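Brulten Retirement Planner: nine weeks with the paid version

Posted Thu 19 October

I am 58, my wife is a little younger, and we have the usual pile of accounts: two old workplace plans, a traditional IRA each, a Roth that I opened and then forgot to feed, and a taxable account. I wanted a tool that would look at all of it together and tell me what order to spend it in. I did not want to hand over a percentage of our savings every year to get that answer.

Brulten sells its planner as a yearly subscription at $128. There is a free version, but it only handles one account per person, so it wasn't much use to us. I paid for the full one in July and have used it most weekends.

Setup

Plan on an afternoon. You can link accounts or type in the balances, and I did a mix of both. Linking worked the first time for the bank and the taxable account. The older workplace plan would connect and then drop again a few days later, so I gave up and entered it by hand. Manual entry is fine. You put in the balance, the account type and a rough split between stocks and bonds, and you update it when you feel like it.

The Social Security page asks for your benefit at full retirement age and works out the rest. It does not read the statement for you. My wife's estimate came out a few dollars lower than the one on her own statement, and I typed over it.

The household budget section is the weak part of setup. It starts you with a long list of categories and you can't merge them. We don't track groceries apart from household supplies, so I put it all under groceries and left the other line at zero.

What it does well

The withdrawal order page is the reason to buy it. You can drag accounts into the order you want to draw them down, and the tax line underneath updates while you watch. I had always assumed we should leave the IRAs alone as long as possible. Brulten showed that taking some out earlier, before required distributions begin, kept us in a lower bracket later on. I took the numbers to our tax preparer and she agreed with the general direction, though she wanted a smaller amount the first year.

You can save up to 9 scenarios and compare any two side by side. I use four: retire at 62, retire at 65, sell the house, keep the house. Each one has a notes field, and I'd suggest using it. I came back to one of mine after a month and had no idea why I'd set inflation where I did.

The reports print cleanly. That matters to me, as my wife prefers paper.

What it doesn't do well

Health insurance before Medicare is a single box with a monthly figure. For anyone retiring early this is one of the biggest costs there is, and the tool has no idea how your income affects the premium. I kept a separate spreadsheet for it.

State taxes are handled, but pension exclusions are not handled for every state. Check yours before you pay.

The phone app is only good for looking. You can't edit a scenario on it, and the charts are too small to read without turning the phone sideways.

Support is by email. I wrote three times. Two answers came the next business day and were helpful. The third, about the dropping connection, took over a week and told me to try again.

How it compares

I looked at two others before settling on this one. Pirzada has a better budget section and a nicer app, but it stops at a savings target and says very little about spending the money down. Someone in their thirties would probably be happier there. Lundex sells a one-time plan written by a person, with a phone call included, for $489. I nearly went that way. If you only want to do this once and have somebody check it, it's a fair price. I wanted to keep changing things, and a fixed document would have been out of date by the time our property tax bill arrived.

Should you buy it

If you are within ten years of retiring and have more than a couple of accounts, I think it's worth one year's fee. Export your scenarios before the year is up, because a lapsed account goes back to the free version and hides everything past the first account. I'll renew once more and then decide.

I paid for the subscription myself and get nothing from Brulten if you sign up.

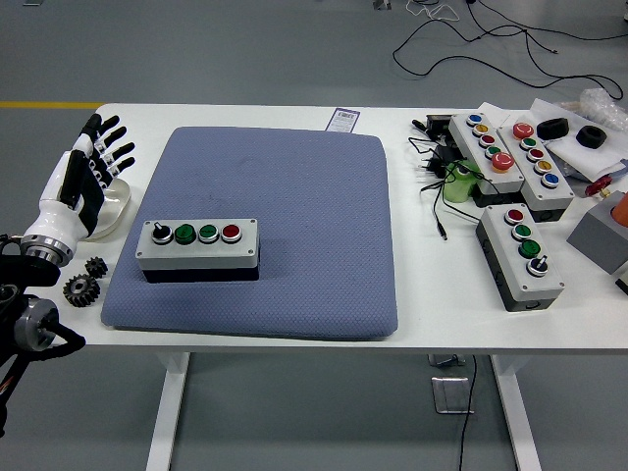
One correction to what I wrote under setup: the budget categories can be hidden, just not merged. The switch is in the settings menu under Display, and hidden lines stay out of the printed report too.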